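3 Planning the equipment budget for home recording

3.1 What has to be bought, and when
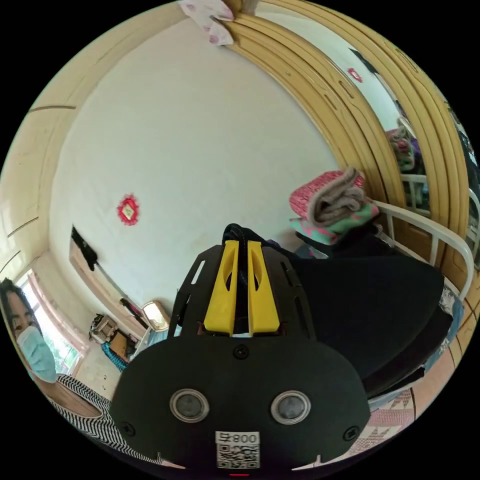

Figure 1. A hand-held gripper with two yellow fingers in a bedroom, with a wardrobe, a bed and folded bedding. The label with the QR code is on the lower part of the housing.

The work in this study is done in ordinary homes, and this decides most of the budget. In a laboratory one can buy one strong table, one good arm and keep them in the same place for years. In homes the equipment must go up the stairs, stand near a bed or a wardrobe, and be carried out again by the same person. Figure 1 shows the working conditions we had in mind when the first purchase list was made. The tool is operated by hand, so the robot arm does not have to be present during recording, and its price can be moved to a later phase of the project.

We divided all costs into three groups. The first group is the hand-held units with their fingers, lenses and fasteners. The second group is what a unit uses up during its life, mostly fingers, straps and storage cards. The third group is the time of people, which includes training, travel and the checking of recordings. In the first version of the plan, the third group was not written down at all. Henk Schouten, who reviewed the plan in February, pointed out that a unit which waits two weeks for a trained operator costs the same as a unit which is broken for two weeks. After this remark we added operator hours to every line.

3.2 Number of units

The number of units was calculated from the number of homes and not from the number of operators. The plan contains 100 homes, each visited one time for recording. A unit goes to a home, comes back, is inspected, and only then can be sent to the next one. The inspection is short, but it cannot be skipped, and the transport from the Rerkholm office to the more distant homes takes most of a working day. With these conditions we found that four units are enough if one of them is always kept as a spare. A fifth unit would make the schedule more comfortable, but it would be idle for long periods, and the money was needed for fingers.

It was discussed if the spare unit should be complete or kept as loose parts. Parts are cheaper to store and can repair more than one kind of failure. On the other hand, an operator in a home cannot assemble a unit, and should not try. We decided for a complete spare, together with a small stock of fingers and screws at the office.

3.3 Purchase price and price over the whole period

Two suppliers gave offers. The offer of Doltness had the lower price for one unit, with fingers sold separately. The offer of Pemura was higher, at 3,283 euros for one unit, but it included calibration and one replacement of both fingers. When only the first invoice is compared, Doltness is the better choice. When the period of the whole study is compared, the difference becomes small, and it changes direction if each unit needs more than 4 finger replacements. We did not have our own data about wear at that moment, so we used the experience of the Zariņš workshop, where similar fingers are used for sorting of textile parts.

Soft objects are important for this estimate. Bedding, towels and clothes make a large part of the tasks in bedrooms. They are light, and they do not break the fingers, but they need many repeated grasps, and the operator often presses the finger tips against a mattress or a shelf. For this reason we did not accept wear figures that were measured only with hard boxes. We asked both suppliers for the price of a single finger and for the delivery time of a single finger. Only Pemura answered the second question in writing, and we gave this answer some weight in the decision.

3.4 Labels and the inventory

Each unit must carry a code that can be scanned. It looks like a small matter, but in the trial period two units were exchanged between operators, and the calibration files were then connected to the wrong hardware. The repair of this mistake used 701 euros of operator time, and this amount is now a separate line in the plan under the name "identification." The operator scans the label before the first recording and again after the last one. If the two scans do not agree, the recordings from that visit are put aside until the office has checked them.

3.5 Costs that we moved to later

The arm, its base and the safety fence are not in the present budget. They will be ordered when half of the homes are recorded, because the choice of arm depends on the reach and load which we find in the recordings. The risk of this order is that delivery times may become longer. We accept the risk, and we have reserved the amount without signing a contract. The budget version used in this paper was closed on January 18, 2018, before the review, and the operator hours were added to it as a supplement. Prices are given without tax, and transport inside the city is counted as operator time.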